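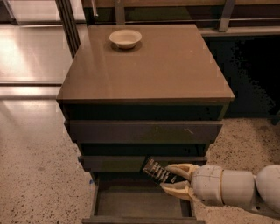 Four-drawer chest with a cream bowl on top

The Odska four-drawer chest

I've been selling bedroom furniture for 7 years now and I still get most excited about the small stuff, the pieces that go next to the bed and end up holding half your life. The Odska is the one I have at home (two of them, one each side, and mine is by far the messier).

It comes flat in a single box and you'll want a cross-head screwdriver and a cup of tea. My first one took me most of an afternoon, but I'd put a runner in upside down and had to go back to step three! The second was much quicker. Do check the runners are marked L and R before you start.

The top wipes clean with a damp cloth. Please don't use polish on it, it goes smeary and you'll be buffing for days. I keep socks in the bottom drawer, chargers in the top one, and the two in between are officially for T-shirts.

Tonantzin Palacios wrote to us in July asking if the drawers come right out for moving house. They do – pull to the stop, lift the front a little and slide.

Product code: Odska 715
Height: 53 cm
Delivery: kerbside, or upstairs if you add it at the checkout
Goes with: Irnulska bed, Contreras wardrobe

Spare runners and fixings are sold separately under code 987, and we post those out from the Funton shop. If you've lost the instructions, send me a message with your order number and I'll email you a copy.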